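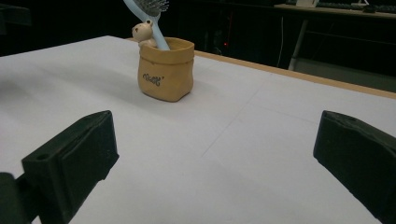

Friday, October — small tan pot, white table

Out on the white table since 2:34. Folded paper sack shape, rolled rim, wrinkles down the sides. Still don't know if it's ceramic or resin. Anderson thinks resin, from the weight. I'd like to look at the underside under the good lamp before writing anything on the card. Short word in dark gray script on the front, can't settle on a reading, so the card says "script, unread" for now.

Came in with the Hirkham box, lot 338. The packing list has it as "planter, sack type" and gives Pasaribu as the supplier. No stock number on the list. Mustetari sell something close under 3306 but their page only shows a gray one. Sent them a note asking for the material and whether the inside is sealed.

To do on this one:
Weigh it empty.
Measure across the rim at the widest and narrowest. The rim isn't a true circle so one figure won't do.
Water test, filled to below the roll, left overnight on blotting paper. Don't use the white table for this, use the tray by the sink.
Soft brush for dust in the folds, no solvent near the lettering until we know how it was put on.

Table wants a wipe, a few smudges on it. The seam is fine for now but don't slide anything heavy over it.

Brandão has the Castow order form and will add two more liners if the pot leaks. Scale is back on the middle shelf, new battery in it.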